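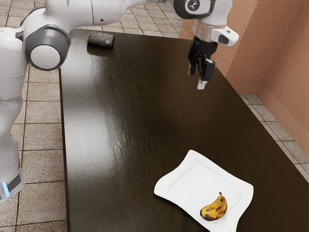
Banana bread for a crowd – how ripe is ripe enough?
Baking and Sweets > Quick breads

butterside_up
Posts: 158
Hello all, and thank you for the warm welcome last month! I'm baking for our family reunion in July and could use some older and wiser heads. I have my grandmother's recipe, written on the back of a Mulder Grocery receipt, and all it says is "old bananas." How old, Grandma? She let hers go until they were practically soup, but my aunt swears that makes the middle gummy. I'm planning on 5 loaves and I'd like to get it right the first time. I also wonder whether it's silly to slice everything ahead and set it all out on a big table, or if it will dry out before the cousins finish hugging each other.

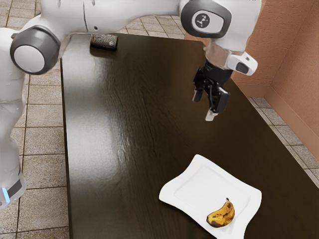
Big table, dark brown wood.

crumb_and_get_it
Posts: 3846
Welcome, butterside! Your grandmother was right, bless her. I wait until the skins are nearly black and the fruit slumps when you pick it up. You get so much more flavor that way, and you can cut the sugar a little. For slicing, I'd do one loaf at a time and keep the others wrapped in a clean dish towel. My mother did it that way at every church supper in Calatau and I never had a dry slice (well, maybe one, but that was a windy day).

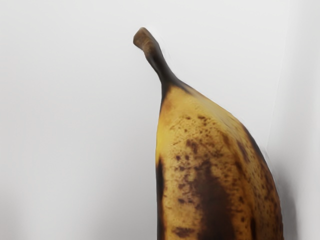
Re: Banana bread for a crowd – how ripe is ripe enough?

pan_handler
Posts: 15
I'm going to disagree, very gently. Nearly black is too far for me. I find the bread heavy and a bit boozy, and my kids pick at it. I like them when the peel is still mostly yellow and they smell sweet from across the kitchen. Mash them with a fork, leave some lumps, and don't overmix! I bake in an old Vornel loaf pan, and the edges come out lovely. 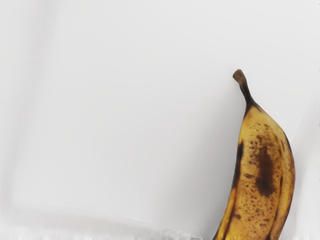 One banana, stem end up.

crumb_and_get_it
Posts: 3846
Boozy is a compliment in my house, pan_handler! But I'll grant you the lumps. I do love a lump.

butterside_up
Posts: 158
You are both so kind. I think I'll try one loaf each way this week and let my husband be the judge, though he has never turned down a slice of anything. Does either of you put walnuts in? My aunt has opinions about those too.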